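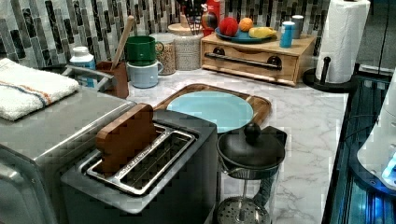
**Figure 7.1** A kitchen practice counter with a toaster, French press, and play food. The toast in the slot is wood.

# Chapter 7: When the Task Moves to a Machine

Precious Engelbrecht worked the breakfast shift at the Nelex staff cafeteria for six years. Her day began at 5:15 a.m. She made toast, filled the coffee presses, set out fruit, and wiped the counter between rushes. In October her employer, a catering company called Khumalo, told the kitchen staff that a robot arm would take over part of that work.

The company did not start with real breakfasts. It set up a practice counter with ordinary appliances and play food, much like the one in Figure 7.1. Wooden toast keeps its shape and leaves no crumbs, so the same action can be repeated all day. Engelbrecht was moved to the practice counter for half of each shift. Her job there was to guide the arm through a task by hand, put everything back in its place, and do it again.

The plan called for 2000 recorded runs before the arm would be tried in the cafeteria. After 984 runs, Khumalo stopped to review the results. The arm did well at lifting toast from the slot and setting it on a plate. It did poorly when a plate had been left a few inches from its usual spot, or when a towel hung over something it needed to reach. Engelbrecht had pointed out both problems in the first week. No one had asked her to write them down, and they did not appear in any report until the review.

## What changed in the job

Khumalo did not cut any positions at the Nelex site, but the work was divided up in a new way. Before the change, the breakfast shift served 215 people with four workers, and each worker did a bit of everything. Afterward, two workers stayed on food and service. One watched the arm and cleared its stoppages. The fourth, Engelbrecht, set up tasks and trained new staff.

Her pay rose by 50 cents an hour. Her coworkers' pay stayed the same. The worker who watched the arm said the job was easier on the feet and harder to stay awake for. The two who remained on service said they now had less time to talk with regular customers, because the quiet stretches spent making toast had been when those talks took place.

Events like these are common when a workplace automates. A job title may stay the same while the tasks under it shift. This chapter uses the term **task transfer** for the movement of a single task from a person to a machine, and **job redesign** for the changes made to the work that remains. The two often happen together, but they are decided by different people and at different times.

Section 7.1 looks at how employers choose which tasks to transfer. Section 7.2 returns to the Nelex cafeteria and compares it with Bekus, a hotel laundry where the staff helped plan the change from the start.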